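Skidis Mat Cutter: Set-Up Guide

Section 2. Setting up the cutter and fitting the blade

This section covers assembly, blade fitting, depth setting and the first test cut. Cutting window openings for picture mats is covered in Section 3. Read the cautions before you take the cutting head out of its bag.

Cautions

CAUTION: Blades are sharp on delivery. Keep them in the dispenser until step 11.

CAUTION: Keep your free hand behind the guide rail whenever the head is on the rail.

CAUTION: Lock the head in the Park position before you lift or carry the cutter.

Keep children and pets away from the work area while a blade is fitted.

Where to put the cutter

The base board is 995 mm long. Choose a bench or table longer than the board and deep enough that a full sheet of mat board can lie flat without hanging over the front. Standing height is easier on the back than sitting height for most people. A sheet of rubber matting under the board will stop it from sliding on a varnished or painted surface.

Store mat board flat in the same room as the cutter for a day before cutting. Board that has come in from a cold garage or a damp basement may curl under the rail, and the cut depth will vary from one end to the other.

Assembling the base and rail

You need the base board, the guide rail, two rail hinges, four short screws, the squaring arm and the hex key. The screws and the key are in the small bag taped to the underside of the board.

1. Lay the base board on the bench with the printed scale facing up and the zero mark nearest to you.

2. Set a rail hinge at each end of the left edge. The hinges are the same and can go at either end.

3. Start all four screws by hand. Do not tighten them yet.

4. Slide the rail into both hinges until it stops. The polished side of the rail faces right.

5. Push the rail down flat against the board, then tighten the screws a little at a time, going from one end to the other and back.

6. Raise and lower the rail. It should stay up by itself when raised. If it falls, tighten the hinge knob a quarter turn and try again.

7. Fit the squaring arm into the slot at the bottom of the board and turn the locking knob finger tight.

Note: On boards sold before March the squaring arm has a wing nut in place of the knob. It works the same way.

Checking for square

8. Place the factory corner of a sheet of mat board against the squaring arm, with its long side along the rail.

9. Look for a gap between the sheet and the rail. If there is a gap at the top, loosen the arm and swing the free end away from you. If there is a gap at the bottom, swing it toward you.

10. Tighten the arm and check again with the sheet turned over. If the gap changes sides, the sheet itself is out of square. Use another sheet.

Do this check again whenever the cutter has been moved. The arm can shift if the cutter is picked up by it, so carry the board with one hand under each end.

Fitting the blade

The bevel head takes Foltuvo blades, part number 564. The straight head takes the same blade. Other blades of a similar shape may fit into the slot, but the depth scale will not be correct for them, and a thicker blade can spread the clamp so that it no longer grips.

Blades are packed in a dispenser of 5. Each has a light coating of oil. Wipe it off with a dry cloth, stroking from the back of the blade toward the point and keeping the cloth away from the edge. Oil left on the blade will mark white and cream boards.

Before fitting, look at the point under a good light. A new blade comes to a clean point. If the point is bent or missing, put the blade in the used-blade slot at the back of the dispenser and take another. Most overcuts and torn corners come from a damaged point, and no adjustment to the head will cure them.

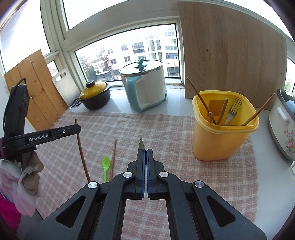
Figure 6. Blade tip, point upward.

11. With the head off the rail and lying on its side, press the release button and turn the clamp screw two full turns to the left.

12. Take one blade from the dispenser by its blunt end.

13. Slide the blade into the slot with the cutting edge facing the direction of the arrow on the head. Push gently until the back of the blade meets the stop.

14. Turn the clamp screw to the right until it is snug. Do not use pliers.

15. Turn the head over and check that the blade does not rock when you move the pivot lever through its full travel. If it does, go back to step 11.

16. Release the lever. The blade should return fully inside the head.

CAUTION: If the blade does not return, do not put the head on the rail. Loosen the clamp screw, remove the blade and look for board dust in the slot. Clear it with a dry brush.

Note for left-handed users: The head can be pushed as well as pulled. For push cutting, turn the blade carrier around as described in Section 5. Do not simply fit the blade backward in a carrier set up for pulling.

Setting the depth

The depth should be enough for the blade to go through the mat board and just mark the slip sheet under it. A slip sheet is a scrap of mat board laid along the rail under the piece being cut. Always use one.

17. Cut a slip sheet as long as the base board. A strip the width of your hand is enough.

18. Lay the slip sheet on the base, under the rail, with its left edge touching the stop.

19. Turn the depth wheel to the lowest number. Place the head on the rail and press the lever down over a piece of the board you plan to use.

20. If the point does not reach the slip sheet, release the lever, turn the wheel up one click and try again in a fresh spot.

21. When the blade leaves a light line on the slip sheet, stop. Write the wheel number on the inside of the guide cover next to the name of the board. You will want it again.

A setting that is too deep cuts into the base board and makes the blade flex, giving a curved line at the start of each cut. A setting that is too shallow leaves fibers at the back, and the window will not drop out cleanly. Pulling the window out by force tears the face paper.

Thick boards (8-ply) should be cut in two passes with the straight head. Do the first pass at half depth. The bevel head is not suitable for 8-ply board.

First test cut

22. Take an offcut and draw a pencil line on the back, parallel to one edge.

23. Place it face down on the slip sheet and line up the pencil line with the edge of the rail.

24. Lower the rail and hold it with your left hand near the middle.

25. Set the head on the rail at the top end. Press the lever down, then pull the head toward you in one steady movement.

26. Release the lever before you lift the head.

27. Raise the rail, turn the board over and look at the cut from the front. The bevel should be the same width from end to end.

Make a few practice cuts before you start on good board. Pull at an even speed and let the blade do the work. Pressing hard on the head does not make a deeper cut, and it wears the nylon slides.

If the cut is not right

Ragged bevel: Change the blade. Some rag boards and suede-faced boards dull a blade in a handful of windows.

Cut wanders away from the rail: Check that the head is seated fully on the rail and that both slides touch. Adjust the slide screws with the hex key, a little at a time, until there is no side play.

Hooked corners: The blade is bending as it enters the board. Reduce the depth by one click. If the hook remains, replace the slip sheet. A slip sheet with many old cuts in it will lead the blade off line.

Bevel is wider at one end: The rail is not lying flat. Repeat step 5.

Head is stiff on the rail: Wipe the rail with a dry cloth. Do not use oil, wax or furniture polish.

Used blades and care

Put used blades in the slot at the back of the dispenser. When it is full, tape it shut and follow your local rules for disposing of sharps. Do not put loose blades in the household trash.

At the end of each session, lock the head in the Park position, brush the dust out of the slot and close the rail. If the cutter will not be used for a month or more, take the blade out.

Replacement slides, hinges and rail pads are listed in the Foltuvo parts sheet. Quote the code on the label under the base board when you order.

Text by Nandini Namboodiri. Checked by Macario Esquivel. Revised 6 Apr 2021.

Next: Section 3. Cutting a window opening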